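Working next to the arm: tips from the sorting bench

Been meaning to type these up since June. Most of it is scribbled on the back of the shift sheet at Brosholm and the sheet is now mostly coffee. Returns sorting, small goods. Toys, bath stuff, kitchen odds and ends. We used to do it all by hand, now the arm does the picking and we do everything around the picking. More than you'd think.

If your shop is about to get one, read this first. If you already have one, skip to the bin part.

Before you switch anything on

Walk round it once. Whole way round, not just your side. Look at the clamps and give each one a tug. They work themselves slack over a shift and then the bin creeps. A bin that has crept a finger's width is why it keeps missing by a finger's width. We lost a morning to that. Everyone blamed the software.

Sweep the table. Screws, tape ends, zip tie clippings. Put found screws in a jar with a label saying which table. Do not pocket them "for later", somebody will be looking for that screw.

Hair tied back, lanyard off. Lanyard in the drawer, not tucked in the shirt. Tucked in comes untucked.

Filling the bin

Don't overfill. Biggest mistake by far. When we did it by hand you tipped the whole crate out and dug, so everybody's instinct is to tip the whole crate. A few things at a time, spread out, is faster over the day. I argued against this for weeks and I was wrong, fine.

Keep long handles from lying across each other if you can. Two handles crossed and it goes for both.

Soft things away from the walls. Cups can go in any way they like, doesn't matter, stop standing them up nicely.

Bags of loose bits (beads, puzzle peices) never go in. Hand sort, always. Ask Palesa Ndlovu how long it takes to get 400 beads out from under a table. 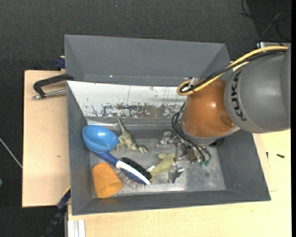
Stopping it

Stop button first, then hands. Every time. Even for one second, even if it looks parked. It looks parked when it's thinking.

Say "hands in" out loud before and "hands out" after. Feels stupid for a week. Then you notice you're saying it at home when you reach in the oven.

If you stopped it, you restart it. Don't restart for someone else because they look finished.

Cables

Look at them at the start and again after lunch. You want a nice lazy loop with room to move. Anything rubbing, shiny spot, kink, write it in the book and tell the lead. Do not fix with tape. Tape is how you get a bigger problem with tape on it.

Floor cables back against the wall, coiled. Not under the mat!! The mat just hides it.

Cleaning

Dry cloth for the bin floor. Barely damp for shampoo and such, then dry again. Scuffs are fine, leave them. Nobody asked for shiny, and one of the night people polished theirs and got glare off the lamp and bad picks until it dulled down again.

Fingers: soft paintbrush, powered down, lint out of the joints. No spray. No oil unless the Testia people tell you to, and they will want to know which oil.

What it's done to the job

People ask, so. Headcount on our bench is the same, nine of us, but the work moved. Less wrist, more eyes. My thumbs don't hurt at night any more. My neck does, from looking at the screen, so get the screen raised, I had to ask three times.

It's lonelier. By hand you stood across from someone and talked all shift. Now it's one person per bin and you're meant to be watching. We swapped the breaks so two benches go together, helped a lot. Ask for that early, before the rota sets like concrete.

Also the numbers. There's a board now. Day we hit 932 items they bought pastries from Piątek, and the next day 932 was apparently normal. So agree up front what the board is for. We got ours to show the bench total and not names, Palesa pushed for that and she was right to. Get it in writing.

Training: they gave us 41 pages. Useful ones are the stopping part and the fault lights. Copy those, laminate, hang at eye level. Rest can live in the drawer with the lanyards.

Odd bits

Keep a notebook of what it drops. Same item three times, pull it and hand sort that kind for the rest of the shift.

Gloves off for the touchscreen, gloves on for the bin. Keep a hook for them, otherwise they end up in the bin and get sorted.

The Pudus trolley fits under the table end but only handle first.

Hand over to the next shift in person. Two minutes. What was acting up, which clamp, what's in the jar. Notes get lost, see coffee, top of page.

Will add more when I find the other sheet.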